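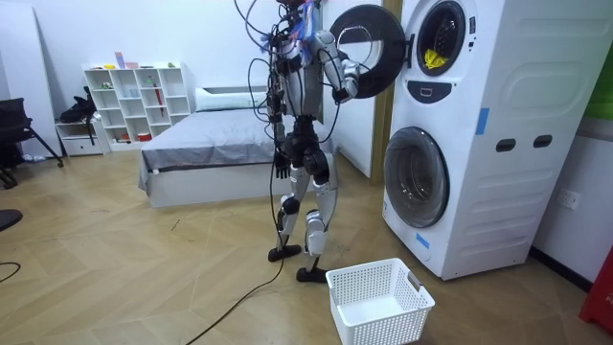 The dryer finished at twenty to four, and Corentin Delaunay let it sit while he drank his coffee. He had paid 40 for the basket and the detergent together at the shop in Lidthorpe, and he still thought that was too much for a white plastic basket with holes in it.

His sister had the yellow things in there. She had mailed them from Stenditz in March, in a box with 13 stamps on it, and a note that said to wash them before anybody wore them. They had been their mother's. He had kept the box under the bed until this morning.

He went over and put his hand in. The clothes were warm and had wound themselves into one lump, the way everything did in that dryer. He pulled at a sleeve and got most of the lump, and dropped it in the basket.

The phone rang. It was Mrs. Leblanc from downstairs.

"Is your washer leaking again?" she asked.

"It's not running. I'm done with it."

"There's a spot on my ceiling."

"Is it the old spot?"

She went to look. He held the phone against his shoulder and worked the sleeve loose. The cuff had a button missing – he remembered that button, or at least he remembered her looking for it under the car seat.

"It might be the old spot," said Mrs. Leblanc.

"I'll come down and see."

"Bring a flashlight."

He said he would. Then he carried the basket to the bed and folded what he could. The sweater had come out smaller. He held it up to his own chest, and it reached his ribs. It would fit his niece, who was 8 and liked yellow.

He put it on top of the pile, found the flashlight in the kitchen drawer, and went downstairs.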